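Informe de seguimiento, segundo periodo
Proyecto de compra agrupada de fruta para comedores escolares de Brerton
A la atención de Florence McIntyre, Fundación Groen
Remite: Lucie Paquette, coordinación
14 de noviembre de 2019

Florence, en el informe anterior te dije que no me fiaba de las cifras de aceptación y sigo sin fiarme. Te cuento lo que tenemos, con las reservas que me parecen obligadas antes de que el patronato decida sobre la segunda mitad de la ayuda.

Estado de las entregas

Los cuatro comedores reciben fruta a través de Brosero desde septiembre. Las entregas llegan, en general, el día pactado. En dos ocasiones vinieron incompletas y el proveedor abonó la diferencia sin discutir, cosa que agradezco pero que no resuelve qué comen los niños ese día. El contrato habla de «sustitución inmediata», y cuando pregunté qué se entiende por inmediata me contestaron que depende de la ruta. He pedido que lo pongan por escrito. Todavía espero.

La memoria original prometía que agrupar los pedidos abarataría el kilo de forma apreciable. Por ahora el ahorro existe sobre el papel de Brosero, que compara sus precios con una tarifa que ninguno de los comedores pagaba. Si la comparación se hace con las facturas del curso pasado, la diferencia se queda en muy poco, y en los cítricos desaparece. No digo que el modelo no funcione, digo que con estos datos yo no lo defendería delante de otro ayuntamiento.

Calibre y merma

El pliego fija calibres mínimos y los proveedores los cumplen casi siempre por arriba. Alguien decidió en su momento que la fruta grande es mejor fruta. Las cocineras llevan semanas diciendo lo contrario: una pieza grande hay que partirla, partida se oxida, y lo que vuelve en la bandeja acaba en el cubo. La pieza pequeña la coge el niño entera y, si no la quiere, se puede guardar.
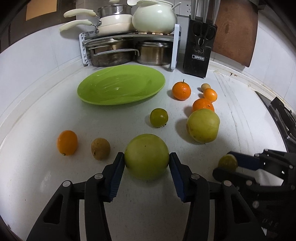
En el comedor de Randel se pesó la merma durante dos semanas, una con calibre grande y otra con calibre pequeño. La segunda semana se tiraron unos 30 kilos menos. La cifra es llamativa y ya la he visto citada en una presentación de la propia Brosero, así que conviene recordar que esa misma semana hubo excursión y faltó un curso entero. Mientras no se repita la prueba con la asistencia normal, pido que no se use.

Encuesta a las familias

Se recogieron 155 respuestas. La inmensa mayoría dice estar satisfecha o muy satisfecha con la fruta del comedor. También dice, en la pregunta siguiente, no saber qué fruta se sirve. El cuestionario venía redactado de la consultora y no nos dejaron cambiarlo. Propongo retirarlo y sustituirlo por un recuento de bandejas, que es más aburrido y cuesta menos.

Gasto

Se ha ejecutado lo previsto en transporte y formación. La partida de difusión está casi intacta porque me he negado a imprimir folletos sobre resultados que no tenemos. Si la fundación no se opone, la pasaría a la compra de básculas para los comedores que no disponen de una fiable. El detalle va en el anexo contable, con las facturas escaneadas.

Lo que pido

Que se autorice el cambio de partida. Que el segundo pago se mantenga, pero condicionado a repetir la prueba de merma en todos los comedores, y que el pliego admita calibres pequeños mientras dure. Y que la fundación reclame directamente a Brosero la aclaración sobre las sustituciones; a mí me responden tarde y a vosotros, sospecho, os responderán antes.

Quedo pendiente de tu respuesta para cerrar el calendario con las cocinas.

Lucie Paquette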